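The Soup Stop at Onwood

The bus from Ercombe takes 30 minutes to reach Onwood, and by the time I got off I had already planned lunch, a second lunch and something in a paper bag for the ride home. I'd been hearing about the place for months! Onwood is one long street with a river at the bottom, and somehow it has become the best town in the valley for a bowl of soup.

Start at Bundgaard, halfway down on the left, with the green door and the steamed-up windows. The kitchen makes 2 soups a day, and when they're gone, they're gone. I had the yellow pea, thick enough to hold a spoon upright, with a blob of sharp mustard and a heap of crisp onions on top. The rye bread comes in slabs, still a bit sticky in the middle (as it should be), and the butter is salted with a heavy hand. I could have stopped there and been very happy. But then the other soup went past, celeriac with brown butter and apple, and I'm only human.

October is the month to go. The squash is in, the leeks are fat and sweet, and the farm shop by the bridge sells mushrooms by the scoop. Bundgaard buys most of its vegetables there, and the menu changes as the boxes come through the door. It's written on a roll of brown paper by the till, and things get crossed off as the afternoon goes on. By two o'clock on my visit the fish soup had a thick line through it and there was a good deal of groaning in the queue. 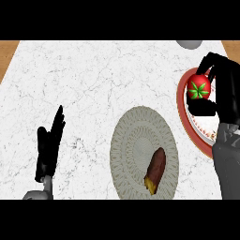
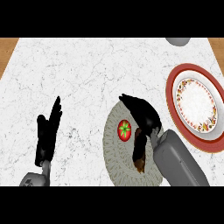 Further down the hill is Zomum, and it could hardly be more different. The room is loud, the stools are high and the broth is the whole point. It simmers overnight with chicken bones, ginger and charred onion, and comes to you so clear and so full of flavour that you forget to talk. Mine had hand-cut noodles, a soft egg and a spoonful of chilli oil that I kept dipping into long after the noodles had gone. Ask for the pickled cucumber on the side. It's cold, crunchy and a little bit sweet, and it wakes the whole bowl up.

Zomum got through 800 bowls in its first fortnight, and there's a chalk mark for every one of them on the wall behind the counter. The tally was never meant to last, but the regulars won't have it painted over. I love that. The place also does a smaller bowl for children, with the same broth and a bit less ginger, and the family next to me had ordered four of them, two for the grown-ups.

If you can manage pudding, walk back up to Bundgaard for the rice pudding with warm cherries, served until closing or until the pan is empty. I took mine to the bench outside and ate it with my coat buttoned up to my chin, watching the lights come on along the river.

Bundgaard is open from late morning. Zomum opens at noon and doesn't take bookings, so get there early or be ready to wait with the rest of us. The 549 bus stops at the top of the street, and the last one back to Ercombe leaves just after nine.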